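paken-returns-bench
README / data card, v5

Thu 29 June. Written by Ozan Dursun, corrections from Beril Oral. Send fixes to either of us, no need for a ticket.

What this is

Recordings and shift notes from the returns bench at the Staltmont site. One arm, one hand, a table, mixed small goods that came back from customers. Toys, pouches, sachets, packets, whatever was in the tote. Old process: one person opens, checks, sorts, repacks. New process: arm picks and sets aside, person checks and decides. The set covers the switch from one to the other.

2000 episodes, 49 shifts. First shifts are from May.

Contents

episodes/ one folder per episode, video plus joint log
notes/ what the operators wrote at end of shift, typed up as is
roster/ who was on which role (initials only, see Privacy)
labels/ item class, outcome, who stepped in if anyone did

Outcome labels are: placed, dropped, handed over, stopped. "Handed over" means the operator took the item out of the hand or off the table before the arm was done. Don't read it as a failure. Sevim Akyol hands over a lot becuase she can see a bad seal early and there is no point waiting.

Table setup

Cloth on the table, items laid out with gaps. Operators set the layout. We asked for random, got tidy, tidy in a different way per person. If your model learns the person from the layout, that's a known problem. 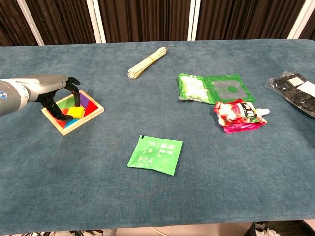 Anything with loose parts is slow. Puzzles, sets, stuff in trays. Operators used to do these by feel while talking, now they wait on the arm and it shows in the notes. Flat sachets are the other bad one, fingers can't get under. Class "flat" has 44 stopped episodes, keep them in, please don't filter.

What changed for the people

Putting this here since everyone who gets the data asks.

Nobody was let go at the bench. Two people moved to inbound, one by choice. The ones who stayed do less lifting and more looking. Wrists better, eyes worse, per the notes. Müzeyyen Ekinci asked for the screen to be lower and for a longer break in the second half of the shift. Screen done. Break still open with Fletach, who run the site.

Pace was the big fight. Arm sets the rhythm now and people didn't like that. Since the third week the operator has a pause pedal and pauses are not counted against them. Pause times are in the log. Do NOT use them to score people, it's in the terms and we mean it.

Pay grade for the checking role: not settled. Montserrat Miranda is handling it for the staff side, ask her, not us.

Privacy

Faces and voices removed. Notes are shared with consent, three operators said no and their notes are out (episodes are in). Mail Beril if you find a name we missed.

Known problems

- clock drift between video and joint log, worst in the early shifts
- item class "other" is a mess
- Sarıgül line goods are labeled twice in some folders, fix is coming
- one shift has no notes, power was out in the break room and the sheet got lost
- roster for the last week not checkd yet

Terms

Research use. No worker scoring, no resale. Cite the version number.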